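Domain randomization for a mobile manipulator: how worn should the floor texture be?

Posted by Anjani Sembiring in Simulation and Testing

Our acceptance rules for simulated test rooms ask for "representative flooring" and leave it there. The shelf task at Huncombe currently runs on 50 floor materials, most of them clean. I added a weathered concrete with a dark streaky band, moss stains and flaked patches. A reviewer wants it removed as unrealistic for an indoor shelf. Is there accepted practice on this? Render from the head view, start pose:

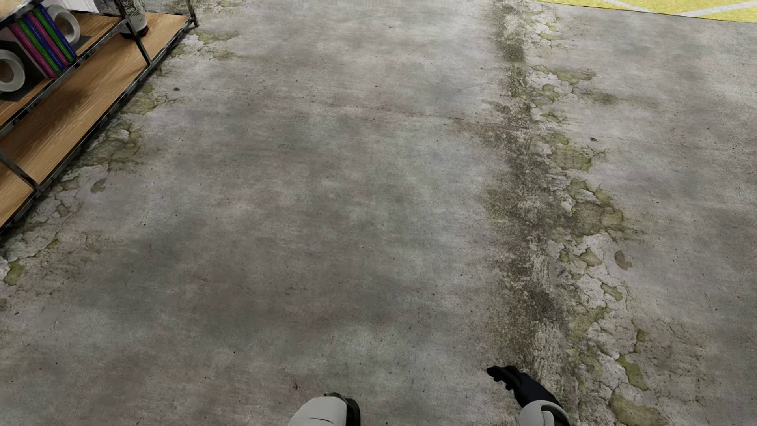 Arlo Ridgeway

Keep it, but label it. Our internal rule at Dernon has two parts.

1. Visual and physical variation are logged separately. A stain or hairline crack in the texture does not change friction or contact geometry, and the report must not imply that it does.

2. Implausible materials are allowed in training. In the acceptance set, each floor needs a written link to a site the robot will work on. If you have no mossy concrete on site, report that material as a stress case with its own success rate.

Also fix the seed list before the first run. We use 2,000 episodes per release and do not swap seeds afterward.

stidanari61

I would just delete it. Fewer textures, faster renders.

msimang_lab

Deleting it hides a failure mode. Dark bands on a floor can be segmented as obstacles or edges. Run the same seeds on plain concrete and compare. We had 107 false stops in one batch from a painted line.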